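기술노트 > 핸드 그리퍼 > 고장 대응

읽는 시간 9분

핸드 그리퍼 과자 봉지 놓침 / 폭 값 어긋남 잡는 법

급하게 정리함. 증상부터.

봉지 집어서 상자에 넣는 작업. 영상은 멀쩡. 손가락도 잘 닫힘. 그런데 로그를 로봇 쪽에서 재생하면 봉지를 중간에 떨어뜨린다. 또는 반대로 꽉 눌러서 봉지가 터짐. 둘 다 원인은 같았음. 그리퍼 벌어짐 폭 값이 실제보다 어긋나 있었다.

Malarville 작업분에서 처음 나왔고, 에피소드 327개를 다시 봐야 했음. 같은 일 겪는 사람 시간 아끼라고 씀. 우리는 로그 뷰어로 Stitero, 재생용 팔은 Hustar 쓴다. 다른 조합이어도 순서는 비슷할 것.

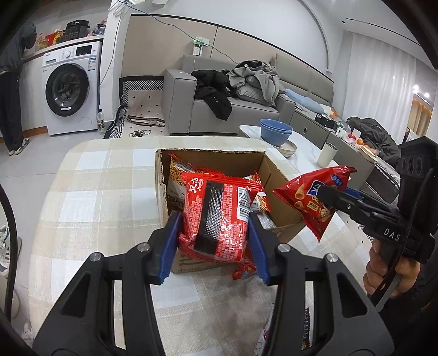 최종 수정: 7월

위 같은 두 손 작업이면 양쪽 다 점검해야 함. 한쪽만 보고 넘어갔다가 이틀 날렸다. 왼쪽 오른쪽 각각 따로 영점 잡고 따로 기록.

0. 일단 멈출 것

재생 테스트 중에 봉지 떨어지면 바로 정지. 주우려고 손부터 넣지 말것. 우리 쪽에서 Piret Strazds가 떨어진 봉지 집으려다 팔이 다음 동작으로 넘어가서 손등을 긁혔다. 크게 안 다쳤지만 비상정지 안 누른 상태였음. 순서는 항상

- 비상정지
- 화면에서 모터 꺼짐 확인
- 그다음 손

일시정지 버튼은 정지 아님. 버퍼에 남은 동작이 끝까지 나간다.

1. 기계 문제인지 값 문제인지 가르기

전원 끄고 손으로 천천히 열고 닫는다. 걸리는 데 있나. 소리 나나. 양쪽 손가락이 같이 움직이나. 한쪽만 늦게 따라오면 링크 쪽 나사 풀림 의심. 이건 값 보정해도 소용 없음, 먼저 조여야 함.

걸림 없으면 Stitero에서 폭 그래프를 띄운다. 완전히 닫고 3초, 완전히 열고 3초. 이걸 9번 반복.

정상: 닫힘 구간 바닥이 전부 같은 높이.
비정상 A: 바닥이 조금씩 올라감. 밀림.
비정상 B: 바닥은 평평한데 0이 아님. 영점이 틀린 것.
비정상 C: 중간에 계단처럼 튐. 케이블이나 커넥터.

우리는 A였음. 처음엔 B인줄 알고 영점만 다시 잡았는데 20분 지나니까 또 어긋났다. 그래서 꼭 여러 번 반복해서 볼 것. 한 번만 닫아 보면 A랑 B 구분이 안 됨.

2. 패드 확인

손가락 안쪽 골 파인 패드. 과자 봉지는 표면이 미끄럽고 안에 공기가 있어서 패드 상태를 많이 탄다. 볼 것은

- 골 사이에 기름, 부스러기 낀 것
- 패드 끝이 들떠 있는지
- 좌우 패드 높이가 맞는지

마른 천으로 닦고, 안 되면 알코올 조금. 다 마른 뒤에 쓸 것. 들떠 있으면 붙여 쓰지 말고 교체. 접착제 두께만큼 폭 값이 또 틀어진다. 교체한 뒤에는 무조건 영점 다시.

3. 축 나사 조이기

밀림(A)의 진짜 원인. 링크 축 쪽 나사가 살짝 풀려서, 힘 줄 때마다 유격이 조금씩 커지고 있었음. 눈으로는 안 보인다. 손가락 끝을 잡고 좌우로 흔들어 보면 느껴짐.

- 배터리든 케이블이든 전원 먼저 분리
- 대각선 순서로 조금씩 조임. 한 개를 끝까지 조이고 다음 거 하면 링크가 비틀림
- 조인 다음 손으로 30번 여닫기
- 다시 흔들어 봄. 유격 남아 있으면 한 바퀴 더 돌면서 확인

너무 세게 조이면 이번엔 손가락이 뻑뻑해져서 작업자가 손잡이를 과하게 당기게 된다. 그럼 봉지 터짐. 손 떼면 손가락이 저절로 끝까지 열리는 정도가 맞음.

4. 영점

완전히 닫은 상태에서 0 저장. 이때 패드 사이에 아무것도 없어야 함(봉지 조각 끼운 채로 저장한 사람 있음). 다음 완전히 연 상태에서 최대값 저장. 순서 바꾸지 말 것. 저장 후 장치 재시작. 재시작 안하면 화면에는 새 값이 보이는데 로그에는 옛날 값이 찍힌다. 이거 때문에 하루 더 걸림.

5. 실제 물건으로 확인

빈 손으로 맞아도 물건 잡으면 틀릴 수 있음. 봉지 하나를 옆면으로 잡고 상자 위에서 잠깐 정지. 그동안 폭 값이 움직이는지 본다. 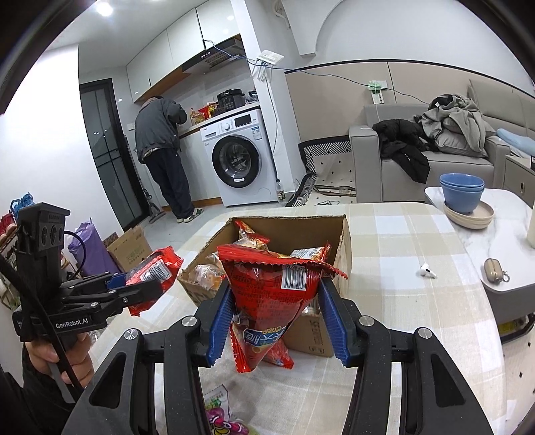
두 손가락 패드로 봉지 양옆을 누른 상태. 뒤쪽은 상자.

봉지는 눌리면 모양이 변하니까 처음에 값이 조금 줄어드는 건 정상. 줄고 나서 멈춰야 함. 계속 줄면 유격이 아직 남은 것이고 3번으로 돌아감.

- 큰 봉지, 작은 봉지 둘 다 해볼 것. 큰 쪽에서만 틀어지면 최대값 저장이 잘못된 경우가 많았음
- 봉지 접합부 말고 몸통을 잡기. 접합부는 얇아서 값이 튄다
- 두 손 다 쓰는 작업이면 한 손이 드는 동안 다른 손 값도 같이 볼 것. 케이블 당겨져서 값이 튀는 C 증상이 이때 나옴

케이블은 손목 쪽에 여유를 좀 남기고 고정. 팽팽하면 팔 뻗을 때마다 커넥터가 당겨짐.

6. 이미 찍은 데이터는?

다 버릴 필요는 없음. 기준:

B(영점만 틀림) → 일정한 값 빼주면 살릴 수 있음.
A(밀림) → 각 에피소드 시작할 때 완전히 닫는 동작이 있으면 그걸로 보정 가능. 없으면 버림. 
C(튐) → 튄 구간이 잡는 순간이면 버림. 이동 중이면 잘라 쓰기도 하는데 권하지 않음.

Kairys 스크립트에 폭 보정 옵션이 있다. 원본은 꼭 따로 두고 돌릴것. 덮어쓰기가 기본값임. 327개 중에 최대 30개까지 버릴 각오 했는데 실제로 버린 건 20개.

보정한 로그를 재생할 때는 처음엔 느린 속도로, 봉지 없이 한 번, 봉지 넣고 한 번. 비상정지에 손 올린 사람 한 명 따로. 혼자서 화면 보면서 하지 말것.

7. 그 뒤로 바꾼 것

작업 시작 전이랑 중간 쉬는 시간 뒤에 폭 그래프 확인. 매 에피소드는 완전히 닫기로 시작. 패드 교체, 나사 조임, 영점 저장은 장치별로 기록지에 적음. 누가 했는지도 적고.

계단 튐(C)은 커넥터 교체하고 없어졌는데 어느 선이 문제였는지는 아직 모름. 알게 되면 추가하겠음.

이 사이트는 쿠키를 사용합니다. 계속 이용하시면 쿠키 사용에 동의하는 것으로 간주됩니다. [동의] [설정]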